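June
By the Binitz Books Desk

I finished Bredeo at 2:00 in the morning, sitting on the bathroom floor so the light wouldn't wake anyone up, and I've been pestering people about it ever since. So here's the news, in case you missed it: Bredeo is getting a paperback this fall, and Pichon, the small press behind it, is bringing back the two earlier novels in the series at the same time. I may have yelled a little when I read the announcement!

If you haven't met these books, they take place in Vallar, a made-up river town where the ferry stops running in chapter one and everybody has to figure out who they can stand to be stuck with. I know that sounds slow. It is slow (the first 40 pages of the opener are mostly weather and soup), and then a letter shows up and I forgot to eat lunch.

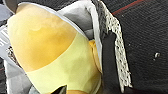 The earlier two have been out of print for years. I paid way too much for a used copy of the second one, with somebody's grocery list tucked in the back and a coffee ring on the title page, and I still felt like I'd gotten away with something. Pichon says the new editions will have the original maps, plus a short new story that runs nine pages. Nine pages! I'll take it. I would read nine pages of the ferry schedule.

The first printing is small, 300 sets, and the press is holding 250 of those for independent bookstores. The rest go to people who order from Pichon directly. Single paperbacks of Bredeo will be easier to find, so don't panic if all you want is the new one.

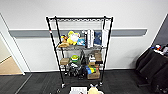

Our own read-along is happening too. Binitz readers voted last month and Bredeo won with 135 votes, beating out a very good mystery that I also voted for, because I'm weak and the form let me pick two. We'll start with the first book when the reissues land and take a month for each. You don't need to have read anything beforehand, and please, if you have, keep quiet about the lighthouse.

I did wonder if they'd hold up. I went back to the first one last week, a bit scared, the way you are before dinner with an old friend you haven't seen in ages. The jokes are still funny. One of the sisters bugged me a lot more than she used to, and the one I used to skip past is now my favorite person in the whole town, so I guess one of us has changed.

Preorders open at noon on the first of next month. Sign-up for the read-along is at the bottom of our newsletter, and if you're already on last year's list you'll be carried over.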